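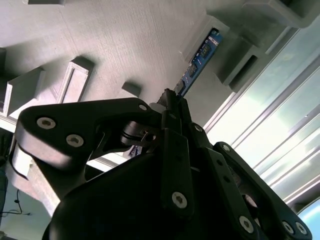
Zwischenbericht zum Vorhaben Stirkach
Aufarbeitung gebrauchter Bürorechner, Stand März 2023

1. Gegenstand der Förderung
Der Verein Brandum arbeitet ausgemusterte Bürorechner auf und gibt sie an Haushalte und Lerngruppen weiter. Bewilligt wurden 2000 Euro für Ersatzteile und Verbrauchsmaterial. Davon sind bisher 807 Euro abgerufen. Die Belege liegen der Abrechnung bei.

2. Stand der Arbeiten
Die erste Lieferung der Firma Pamo umfasste 20 Desktoprechner. Alle Geräte sind erfasst, geöffnet und gereinigt. Die Festplatten wurden ausgebaut und getrennt gelagert, das Löschprotokoll wird mit dem Schlussbericht eingereicht.

Derzeit läuft die Prüfung der Hauptplatinen. Dazu wird der Kühlkörper abgenommen, die alte Wärmeleitpaste entfernt und der Prozessor im Sockel auf Sitz und Sauberkeit geprüft. Anschließend folgen die Speicherbänke. Jeder Riegel wird einzeln gesteckt und getestet – das dauert länger als geplant, hat sich aber bei der Fehlersuche bewährt. Auch die Kondensatoren und Spulen neben dem Prozessor werden auf sichtbare Schäden angesehen.

Das geöffnete Gehäuse zeigt die grüne Hauptplatine mit freiliegendem Prozessor und einem blauen Speichermodul in einer der Bänke.
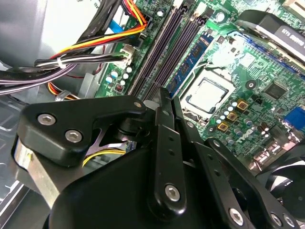
3. Abweichungen vom Plan
Die Wärmeleitpaste und ein Teil der Speicherriegel kamen verspätet vom Händler Zamfir. Der Zusammenbau verschiebt sich dadurch. Mehrkosten sind nicht entstanden. Nicht mehr verwendbare Platinen gehen in die Elektroschrottsammlung, brauchbare Kleinteile behalten wir als Ersatz.

4. Nächste Schritte
Nach der Platinenprüfung werden die Kühlkörper wieder montiert und die Rechner einem Dauerlauf unterzogen. Für Netzteile und Datenträger sind weitere 1000 Euro eingeplant. Die Ausgabe der fertigen Geräte soll bis August abgeschlossen sein – der Schlussbericht folgt danach mit Geräteliste und Verwendungsnachweis.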